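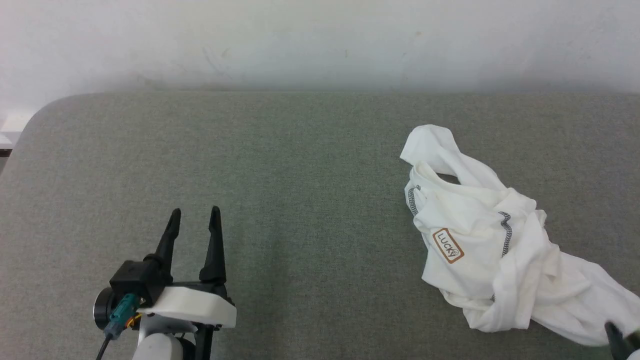 ¡Por fin tenemos brazos que doblan ropa! Bueno, todavía no la doblan solos: la doblamos nosotros, con las manos puestas en los mandos, y ellos nos siguen a un palmo de distancia. Pero quien se haya pasado por la sala en febrero, cuando arrancó Laso y no conseguíamos coger ni un trapo de cocina, entenderá por qué en este boletín vengo con tantos signos de exclamación.

Para quienes se incorporan ahora: Laso es nuestro proyecto de enseñanza por demostración con prendas de vestir. Una persona maneja a distancia los dos brazos, hace la tarea entera y el sistema guarda lo que ven las cámaras junto con el movimiento de cada articulación. Luego se entrena un modelo con todo ese material. A día de hoy, 30 de mayo de 2022, llevamos 1568 demostraciones válidas, y la meta para cerrar la primera fase son 3000. Vamos por encima de la mitad y con buen ritmo.

Empezamos con paños cuadrados, que son agradecidísimos (cuatro esquinas, cuatro sitios de donde tirar), y ahora estamos de lleno con prendas blancas arrugadas sobre la mesa gris. El salto es enorme. Una prenda hecha un ovillo no tiene esquinas, o las tiene escondidas, y lo primero que debe hacer quien teleopera es decidir por dónde entrar. Una manga que asoma es un regalo. Una costura oscura sobre tela clara también ayuda mucho, igual que un parche: la prenda blanca con el parche de «LUCKY» y la carita sonriente se ha convertido en la favorita del grupo, y más de uno la pide para su turno como quien pide mesa junto a la ventana.

Simone Cavalcanti, que lleva los turnos de tarde, ha ido apuntando lo que mejor funciona y me deja compartirlo. Lo primero, mirar antes de mover. Un par de segundos con los brazos quietos, las pinzas abiertas y la vista en la tela. Después, bajar un solo brazo, cerrar sobre una capa fina y levantar despacio hasta que la prenda empiece a desplegarse por su propio peso. El segundo brazo espera. Cuando aparece otro borde claro, entra, agarra y entre los dos estiran. «Si te peleas con el pliegue, suéltalo y vuelve a coger», dice Simone, y yo lo he pegado en un papelito encima de mi puesto.

Eso de soltar y volver a coger merece unas líneas más. Al principio descartábamos cualquier intento con un fallo a medias, y era una lástima — el modelo solo veía ejecuciones limpias y, en cuanto se le escapaba la tela, no sabía qué hacer. Ahora conservamos las correcciones siempre que la tarea termine bien. De las demostraciones guardadas, 300 incluyen al menos un reagarre, y son las que más me gusta repasar. Se ve pensar a la persona a través de la pinza, casi como si la mano dudara.

Con los mandos hay novedades. El equipo de Mazurek nos ha ajustado la respuesta de las pinzas y el cierre es mucho más suave, de modo que ya se puede tomar una sola capa sin pellizcar media prenda. ¡Qué diferencia! Los que venís de la versión anterior notaréis que hay que apretar un poco menos; dadle unos cuantos intentos de prueba, sin grabar, y la mano se acostumbra enseguida.

Lo que viene: los compañeros de Donddale montarán un puesto gemelo y grabarán 200 demostraciones con su propia ropa y su propia luz, para comprobar si lo aprendido aguanta fuera de nuestra sala. En Besstead seguiremos con camisetas oscuras, que nos dan bastante respeto porque los pliegues apenas se distinguen.

Si os apetece probar, apuntaos en la hoja de turnos. No hace falta experiencia con robots, aunque haber doblado mucha colada se nota muchísimo. Y traed ropa vieja, sobre todo prendas con bordados, parches o costuras de color: van todas a la cesta que hay junto a la puerta.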